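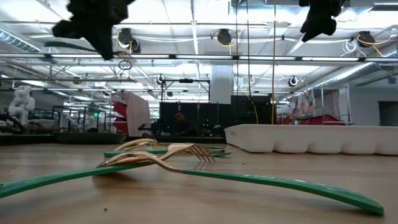 Courses > Robot Cells > Unit 6 > Handout: Faults in Two-Arm Sorting
Overview | Handouts | Lab Rules | Contact
Print this page | E-mail this page

Unit 6. The crossed handle fault
Prepared by Tamara Dmytriv, Skondemville

Please read this before the January lab. We will study one stop of the Bravo cell, where two arms sort cutlery from a table into a tray. The log entry is number 3483.

What happened. The left arm had to take a fork which was lying under another fork. The planner saw two separate objects and it chose a grasp on the handle. When the arm lifted, the upper fork came up also and slid along the handle toward the right gripper. The right arm was already moving to its own target. The force limit on the wrist is set to 40 newtons, and it was passed for a moment. Both arms stopped, as they should.

The stop was correct. The fault came earlier – the planner had no rule for the order of lifting. If two long objects cross, the upper one must be removed first. In the software this is called the layer check, and it was switched off after the update to build 913.

The second mistake was human. The operator pressed reset and reached for the fork while the arms had still power. Horacio Acuña will speak about this in the lab. A stopped arm is not a safe arm. You use the lockout key first, then you wait for the lamp, and only after this your hand goes over the table.

For your report
1. Draw the crossing and mark which fork you lift first.
2. Explain why a shiny metal head can give a wrong depth value.
3. Compare log 3483 with log 3548, where the layer check was on.

Reports go to the Ganach folder, one page each.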